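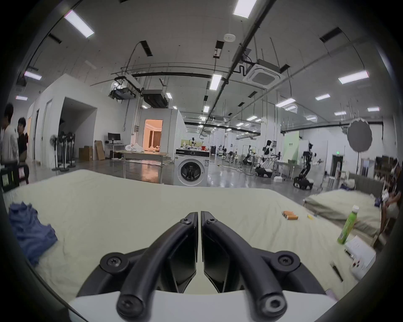
Call for Participants: Ravn Textile and Migration Exhibition

The Bristano Center for Community Studies invites applications from people who wish to contribute to Ravn, a research exhibition on work clothing and migration in the Prurbridge area. The exhibition opens in March at the Skirotden Gallery and will stay on view for 8 weeks.

Background

Ravn examines how clothing worn at work records movement between countries, trades and generations. The project combines recorded interviews, written statements and loaned garments. It is led by Asger Frandsen (research) and Hjalti Hviid (exhibition design). Interview material will be deposited in the center's archive after the exhibition closes, subject to the consent form signed by each participant.

Who can apply

Applicants must be 18 or older and must meet at least one of the following conditions:

They moved to the Prurbridge area from another country and worked in food processing, laundry services, garment repair, shipping or cleaning.
They are the child or grandchild of a person who did so.
They organized, taught or translated for workers in these trades.

No previous experience with museums or research is required. Interviews are conducted in English, Danish, Icelandic or Punjabi. Other languages can be arranged if requested in the application.

What participation involves

Each participant completes one interview of about 300 minutes in total, divided over several sessions with breaks. Audio is recorded; video is optional. Participants then review the transcript and may correct or remove passages before it is used.

Participants who lend a garment bring it to an intake session at the center. Intake covers a condition report, measurements and reference photographs. Everyday items are welcome, including T-shirts, aprons, overalls and scarves. Garments do not need to be clean, pressed or complete. Please do not wash or repair an item for the purpose of the loan – marks of use are part of the record. 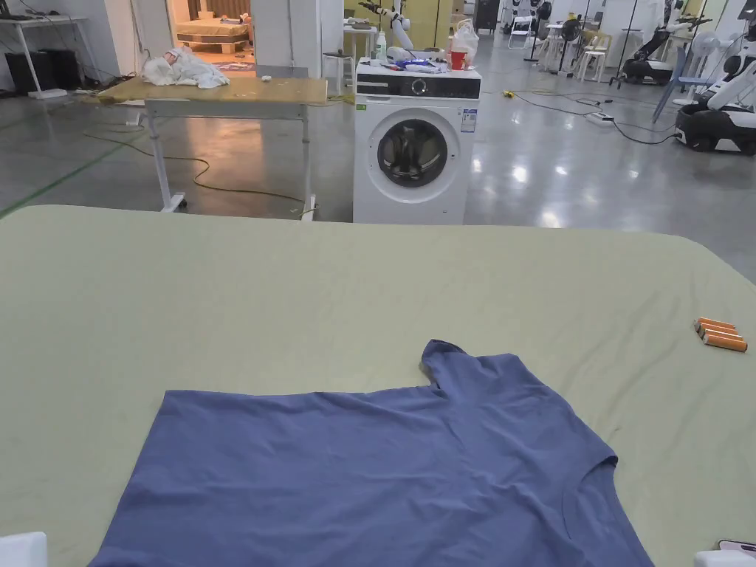 Short-sleeved T-shirt on a cloth-covered table.

Loaned items are insured from intake to return. The upper limit is $1,000 per item; items of higher value need a separate agreement. Display is flat or on a padded form, under reduced light. Nothing is pinned or glued.

Payment and expenses

Participants receive a fee of $300, paid in two parts: half after the final interview session and half after transcript review. Local travel is reimbursed against receipts. Lending a garment is not a condition of payment. The fee may count as taxable income.

Consent and data

Participants choose whether to be named, to use a pseudonym or to be listed by trade only. Consent may be withdrawn in writing until the exhibition text goes to print. After that date, material can still be removed from the archive – but not from printed matter already issued.

How to apply

Send a statement of no more than 300 words covering:

Which of the conditions above you meet
The trade and the years concerned
Preferred interview language
Whether you wish to lend a garment, with a short description of it
Any access needs

A recorded statement of up to 7 minutes may be sent in place of a written one. Photographs of garments are not needed at this stage.

Applications are accepted by mail or at the front desk of the Bristano Center and must arrive by 7 Jul 2026. Mark the envelope "Ravn participants". Selection is made by the project leads on the basis of trade, period and language, so that the interviews cover as wide a range as possible. All applicants will be notified in writing.

Questions about interviews go to Asger Frandsen. Questions about loans, insurance and display go to Hjalti Hviid. Both can be reached through the front desk.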